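Repainting the workroom, part 2
September 8, 2018

The second coat of Pumphrey flat white went on in February and it has yellowed near the radiator. I keep a log, so the conditions are known: humidity at 40 percent, windows shut, roller nap as specified on the can.
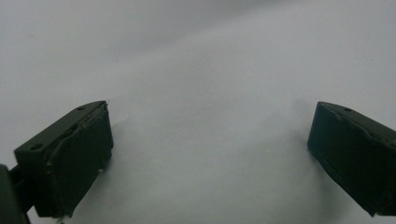
The first suspect was the primer. I had used leftover Curnberg stain blocker from the Drerkport apartment, and the can had been open for two winters. Old primer can let tannins through, but the wall is plaster, so there should be no tannins to let through.

Next I scrubbed a test patch with 200 grit paper and plain water. The yellow came off in the top layer only. That points to something settling on the paint, and the radiator enamel is the nearest source.
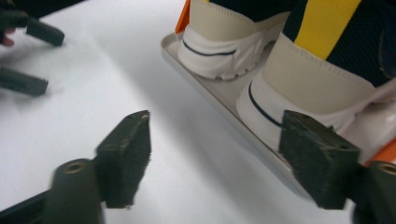
White surface, dark foam pads.

I have ordered a sample pot of the Vullesden acrylic in shade 266 and will paint one square behind the radiator and one beside the door.
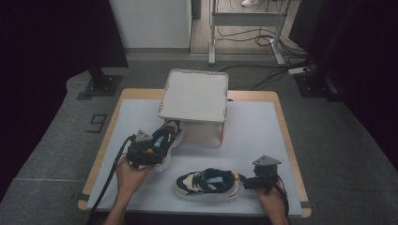 Both squares get the same two coats and the same drying time. The heating comes back on next month, and I will post readings after that. If the door square yellows too, the radiator is cleared and I go back to the primer.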